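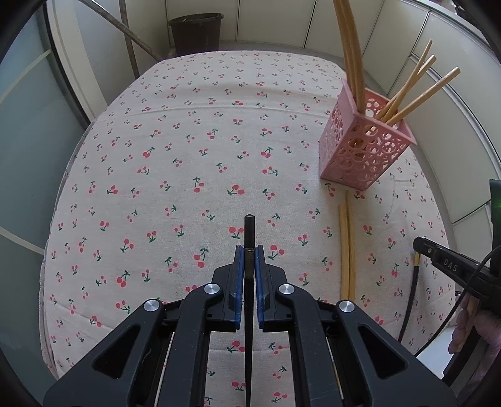 Is Forkard supposed to be north or south of the river, because chapter 4 and the ferry chapter can't both be right, and is there a list somewhere of what changed in the new edition?

Posted 06/04/2020 by the author
Last updated: September, after the timeline fixes

That comment came in under my last post and it's a very fair one (south! it's south, and the ferry chapter is wrong in the first edition). It also finally pushed me into cleaning up my story notes and putting them where readers can get at them. So, welcome to Bomen!

Bomen

Bomen is the name of this folder, and it was the name of the first novel for most of the time I was writing it. The title didn't survive but I could never bring myself to rename the directory. Inside are the working notes for my Forkard books: places, dates, word lists, and the differences between the original edition and the re-release. No draft chapters, sorry. Those are staying in the drawer.

SPOILERS. I've tried to keep the places file clean, but the timeline gives away the end of both books, including the business with the lighthouse. If you're still reading the first one, please close the timeline and come back later.

What's in here

places.csv - every town, street, inn and stretch of water that gets a name. Columns are name, kind, first_chapter, book, and notes. The notes column is mostly me talking to myself.

timeline.csv - events in story order, with the chapter where the reader finds out. Those two things are often very far apart, and that's why this file exists at all.

words.csv - the Zosero dialect list. 1,000 entries, and yes, I stopped there on purpose because I liked how it looked at the bottom of the spreadsheet. Far fewer than that made it into print. My editor was patient with me but there are limits.

changes.txt - first edition against new edition, chapter by chapter. Plain text, no columns, written in full sentences and in one or two places in full capitals.

Where the names came from

People ask about this more than anything else, so I may as well put it where I can link to it.

Forkard was a typing mistake. I was trying to write "forward" in an outline, very late at night, and I looked at it the next morning and thought, well, that's a town. It has a harbor and bad weather and everyone is related to the baker. I had the whole main street before breakfast.

Zosero took much longer. It's the port across the water, and for the first three drafts it was called something so close to a real city that my beta readers kept correcting my geography. I wanted a name you could shout from a boat. I walked around the house shouting candidates until I got to that one.

Mahrous is the shipping company. In the first draft it was just "the company," and then a second company turned up in chapter 9 and I had to christen them both in a hurry. The other one got cut. Mahrous stayed, and ended up owning half the plot of book two.

How the notes were made

By hand, slowly, and not in any sensible order. I wrote the first book without any notes and then had to reread it with a highlighter to find out what I'd said. The first edition has 32 chapters and I made it through 18 of them before I realized I should have been writing down page numbers as well. So if you wonder why the early rows in places.csv only have chapters and the later rows have a page too, now you know. I keep meaning to go back and I keep starting new scenes instead.

The dialect words are a mixed bag. Some came from playing with old sailing terms, some are things my family says, and a good many are nonsense I found funny at the time. I've marked the ones I regret with an r in the last column.

Known problems

The winter in book one is too long. If you add up the timeline, the harbor stays frozen well past the point where the boats go out again. I fixed what I could for the re-release, but the wedding has to happen in snow and I wasn't giving up the wedding!

The inn has two names. Both are in places.csv, one marked "old." A character does call it by the old name in the new edition, and I'd love to claim that was deliberate characterization. I missed it.

The ages of the ferry captain's children don't work. Please don't write to me about the children. I know about the children.

Tides. I made up the tides. They go in and out when somebody needs to be stranded.

What you can do with it

Read it, argue with it, use it for your book club, draw a map from it (I would be so happy to see a map). Fan fiction is fine by me as long as you don't sell it. Please don't copy the word list into a book of your own, though if one or two favorites creep in I'm not going to come after you. The novels themselves are under ordinary copyright and aren't part of this folder.

Opening the files

Any spreadsheet program will do. The CSVs are saved as UTF-8, and if the accents in words.csv come out as little boxes or question marks, choose UTF-8 when the import window asks. The separator is a semicolon, because my notes are full of commas and the first version I uploaded was a complete mess. Thank you to the reader who emailed me about it so kindly.

Corrections

If you spot a contradiction that isn't listed under known problems, leave a comment with the chapter and which edition you have. The edition matters a lot! The new one has the harbor view on the cover and a short author's note at the back. I go through comments in batches between drafts, so you might wait a while for a reply, but I do read them all, and the good catches go into changes.txt.

Book three notes will be added after book three exists. At the moment it has an opening line, a storm, and a goat.

Contact: use the form on the blog | Notes and text copyright the author | Back to top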